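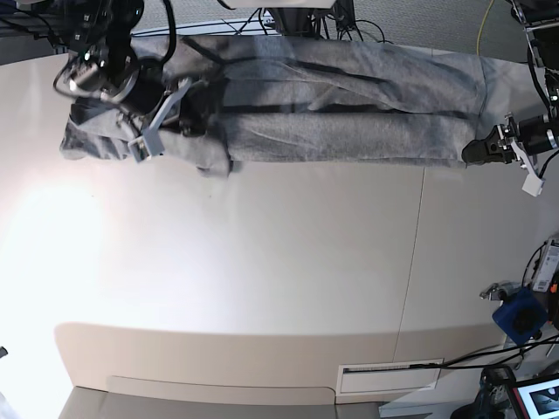
Figure 4-1. Light gray sweatpants stretched lengthwise over a white table.

4. Washing Knitted Items

This section covers cotton and cotton-blend knits in the Remlow 200 front-loading washer. For wool and silk, see Section 5. The drum must be level and the transit bolts removed (Section 2) before any cycle is run.

4.1 Preparing the load

1. Check the care label on each item. Set aside anything marked "hand wash" or "do not wash."
2. Empty all pockets. Close zippers and tie drawstrings in a loose bow.
3. Turn printed and dark items inside out.
4. Straighten legs and sleeves before loading. A twisted leg can trap detergent in the folds.
5. Load items one at a time. Leave a hand's width of space between the load and the top of the drum.

CAUTION: Do not wash items stained with gasoline, solvent or cooking oil until they have been rinsed by hand and aired outdoors. Vapors can ignite inside the drum.

4.2 Selecting a cycle

1. Press POWER. The display shows the last cycle used.
2. Turn the dial to KNITS. The default temperature is 85 °F.
3. To change the temperature, press TEMP until the setting you want appears. The upper limit on this cycle is 100 °F.
4. Press SPIN to choose LOW or MEDIUM. HIGH is locked out on KNITS.
5. Add detergent to compartment II, up to the lower line. Use compartment I only when PREWASH is selected.
6. Close the door until the latch clicks, then press START.

NOTE: The time shown at start is an estimate. The washer weighs the load during the first fill and may correct the display by several minutes – usually upward with heavy fleece.

4.3 Unloading and flat drying

1. Wait for the door lamp to go out. Do not force the handle.
2. Support wet knits from below with both hands. Lifting by the waistband or collar alone can stretch the fabric.
3. Press out water with a dry towel. Do not wring.
4. Lay the item on a clean, smooth surface that is not harmed by moisture. Small cloths can be dried on the same surface if they do not overlap.

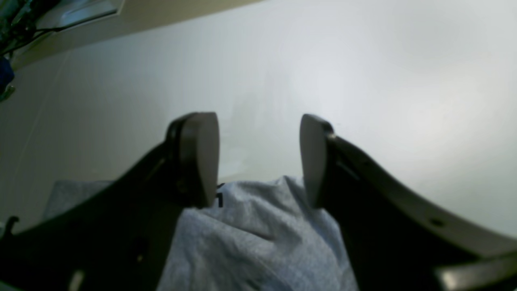
4.4 Error codes on the KNITS cycle

E3: Load out of balance. Press PAUSE, wait for the latch to release, spread the load by hand and press START.
E5: Slow fill. Open the supply valve fully and clean the inlet screen.
E9: Drain blocked. Clean the pump filter as described in Section 7.2.

If a code returns after two attempts, unplug the washer and contact Sterus Service with the serial number from the door rim.

Revised 12/12/2025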